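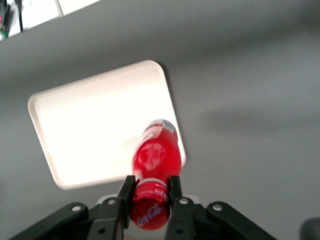
22nd April

Pond room, morning. Water 17.5 in the big vat, 19 in the fry tanks. Heater 2 slow to come on again, clicked it off and on, fine after that. Needs a proper look before it gets any warmer outside and we forget it exists.

Ammonia nil in A and B. Trace in C. Nitrite nil in A, a bit of pink in B and C. Did a 10 per cent change on C and cut the feed by half. Will test again tonight.

Fry count for C done the slow way, white bowl and cup: 400 left after the first cull. More than I wanted in that tank. Either split them or cull again next week. I'd rather split, but that means clearing D, and D still has the March goldfish in it that were supposed to have gone to Clundel by now. Rang them, no answer. Try again.

Cull notes — kept anything with a clean white base and any red at all behind the head. Dropped bent spines, one-eyed, anything with the gill cover short. Was probably too soft on the all-orange ones. 80 or so on the maybe side so put them in the floating basket and will look again when they've got some size on. They look different every two days at this stage, no point agonising.

(Correction: it was 80 exactly, I wrote it on the lid.)

Food. Last of the Bukero crumb went in this morning. New bag is a different grind, noticably coarser, and the small ones mouth it and spit it out. Put some through the coffee grinder and the tea strainer. Works, but makes a lot of dust and the dust goes straight to the surface and sits there. Half grind, sieve, throw the dust away. Brine shrimp still going in at lunch for C only. Hatch was poor again, lots of unhatched eggs on the bottom of the cone. Old tin? Opened it in March, and the lid doesn't seat. Try the other tin tomorrow and keep the salt the same so we know which it was.

Filter on B: the Jusard pump has gone noisy. Took it apart on the bench. Impeller has a chip out of one blade and a good wrap of blanket weed round the shaft. Cleaned it, put it back, quieter but not right. Flow at the return is down, bucket test took 6 seconds longer than last time. Spare impeller is not in the spares box where the list says it is. If you have had it please write it down!!

Meter reading 2915. Writing it here becuase the clipboard has gone soggy and I can't read the last two.

Adults: female from the Orbán line is looking full on the left side, soft behind the belly fins. Not ready. Two males chasing her a bit when the lights come on, then they lose interest. Leave them all where they are. Brushes are rinsed and hanging up, spawning net has a hole near the corner, needs stitching before anyone uses it. I would not trust it with her in it.

One of the yearlings in the big vat flicking on the standpipe. Scrape from the side, looked at three slides, nothing moving. Bit of extra mucus. Could just be the water change. Not treating for a maybe. Watch it.

Things to do
- retest C tonight, B as well
- Clundel about the goldfish
- order impeller, and the seal while at it
- stitch net
- scrub D once empty, rinse twice, dry overnight
- new clipboard, or a bag for the old one

Evening, 8ish. C is clear. B still a faint pink on nitrite, no change, left the feed light there too. Yearling not flicking while I stood there ten minutes. Heater 2 on and holding. No reply from Clundel, left a message. Lights off at nine, air pump left on high in C overnight.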